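Skedano household list: message 426
Subject: Re: Folding on the bed, and where it all goes after
From: Marlene Hellwig

Hello everyone,

Thank you for the kind welcome back, and for all the replies about drying racks, which I have read with a cup of tea and mean to answer properly. First, though, I wanted to pick up what Istis asked, as it has been on my mind all morning. I'll leave the question in so that newer members can follow.

> Our bedroom is so small that the bed is the only flat surface
> in it. I tip the clean clothes out, start folding, and by
> bedtime half of it is still there and goes on the floor.
> Does anyone fold on the bed and really finish? And what do
> you do with pleated things?
> Istis

Well, Istis, I do fold on the bed, and I have done in every small room I have ever slept in. The trick for me (if it deserves the word) is to make the bed first, with the quilt pulled up flat, cartoon monkeys, polka dots and all. A busy patchwork is lovely and cheerful but it does swallow small things, so I pick out the little cloths before I begin and put them up near the pillow end.
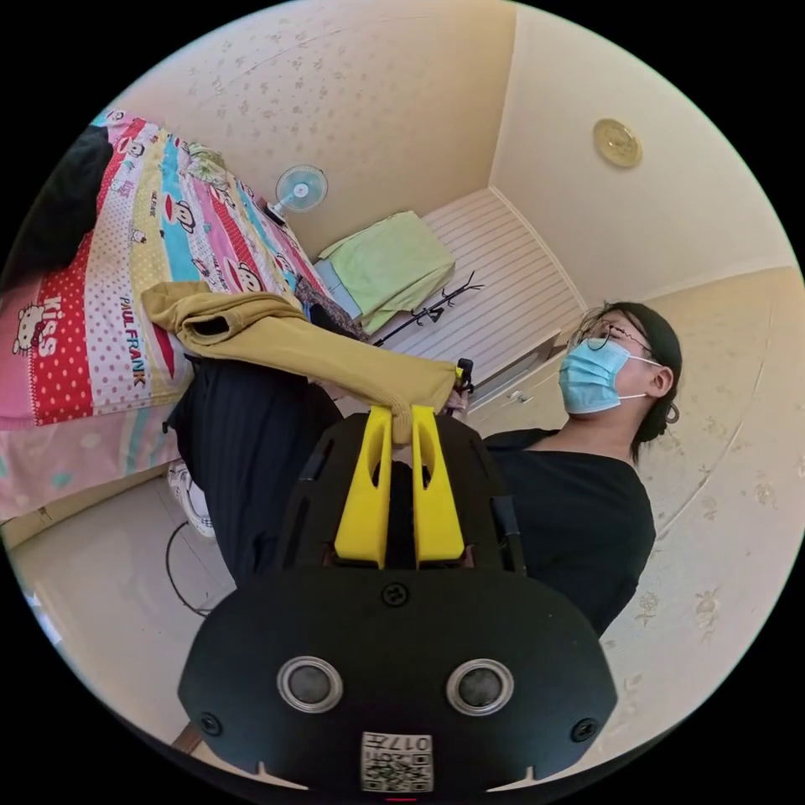 Then I take the biggest things next, jumpers and cardigans, and I lay them right across so the sleeves can be brought in properly. If you fold a sleeve in mid-air it always creeps out again, at least mine do! Pleats I leave until last. I run my hand down them the way they want to go, roll the whole thing loosely from the waistband, and never put anything on top. My aunt in Gollel used to tie hers in an old stocking, and they came out beautifully, but I have never had the patience.

Black things I keep in one heap of their own until everything else is off the bed. They pick up fluff from whatever is next to them, and if you have anything fuzzy in the wash you will know what I mean. It looks untidy for a while, a big dark bundle sitting on a nice bright cover, but it saves going over every sleeve with the brush afterwards.

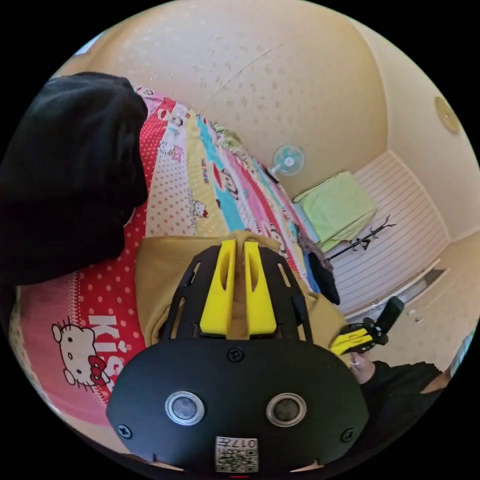 List page last changed: December, 18:07

As for finishing, I give myself 18 minutes by the kitchen timer, and whatever isn't folded when it rings gets folded anyway, only less nicely. I also open the curtain fully before I start. Navy and black look just the same to me in a dim corner, and I have sent my husband out in odd socks more than once. With good daylight from the window I can see which is which, and I can see the marks that didn't come out too, although I sometimes wish I couldn't.

Checked curtains, by the way, want washing with the rest of the bedding a couple of times a year. I had forgotten mine entirely until Stüber brought it up on the list.
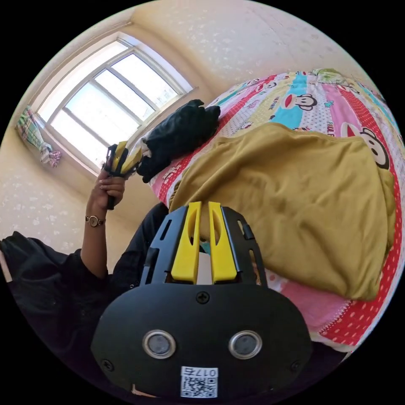 Stüber wrote back to me this morning to say that curtains should go up again while they are still a little damp, so the weight pulls the creases out, and that a gathered one needs shaking out along the rail or it dries in ridges. I shall try it and report.

Do write again, Istis, and tell us how the pleats get on.

Warmest wishes to all,
Marlene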